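Painting a plain room, and what I'd do differently

Posted in House, Paint
14 comments | 203 shares

The back room took me 8 evenings, start to finish, and most of that went into getting ready. I'd put it off since we moved in. The walls were a yellow that had gone brownish near the ceiling, and a previous owner had filled the picture hook holes with what I'm fairly sure was toothpaste.

I had already decided on grey. I wanted a mid grey with no blue in it, and that is harder to buy than it sounds. I brought home sample pots from Sturnik and Patano and painted big squares on cardboard so I could move them from wall to wall. The Sturnik one looked fine at lunch and purple by 7 in the evening. The Patano was closer but went green beside the window. In the end I had the paint counter at Sampaio mix a plain grey from their trade range, flat finish, and I've had no complaints about it in any light.

Washing and filling

Sugar soap first, two buckets, rinse with clean water. Don't skip the rinse. I left it off one patch behind the door and the first coat dragged there and dried with a faint edge that I can still find with my fingers.

For the filling I dug out every old repair with a scraper and started over. Filler shrinks, so I went over each hole twice and sanded with 180 grit on a block. Wear a mask and tape plastic over the doorway. I did the first and forgot the second, and was wiping dust off the hallway skirting for a week.

One coat of Histura sealer over the lot. It smells strongly, and it dries fast enough that you need to keep moving.

Rolling

I used a 10 mm nap sleeve, and a 12 mm one on the rougher wall. Two coats, then a third on the chimney wall where the yellow kept showing through. Grey paint in a flat finish shows every lap mark if you let an edge dry, so I cut in one wall at a time and rolled it straight away while the cut line was still wet.

Even so, you will get a slight mottle. I fretted over this for a few days, standing with a torch held sideways to the plaster. With ordinary light it settles down and I've stopped seeing it. If it bothers you, a low sheen might hide it better, though low sheen is also less forgiving of bad filling.

What it cost

Paint, sealer, filler, two sleeves, tape and the plastic came to $138. I already owned the roller frame, the pole and the brushes. The one quote I got for having it done was for the whole downstairs at $3,684, and the painter wasn't keen on splitting out a single room, so I can't make a fair comparison.

Furniture against grey

White goes well with it. I was worried it would feel like a dentist's, but a plain white tabletop in front of a grey wall is restful to look at and makes the wall colour read as a colour.
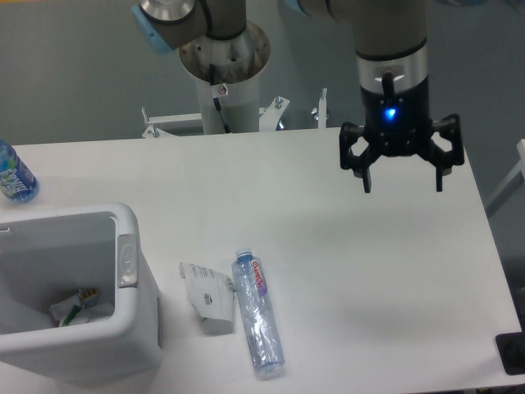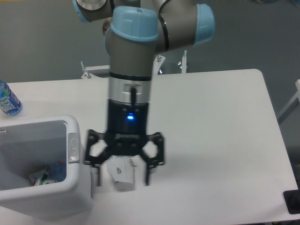 Still to do

The skirting needs another coat of gloss and the window frame hasn't been touched. I'm leaving the frame until July, when I have some time off. The ceiling can wait for next year.

3 of 14 comments shown

paintedinplace
Had the same trouble with a grey going purple. Changing the bulbs to a warmer one fixed ours, no repainting needed.

lowerbranch
Did you thin the first coat at all? Mine went on like glue over the sealer.

backroomblog (author)
A small splash of water in the first coat, none in the second. Stir it properly or it goes streaky.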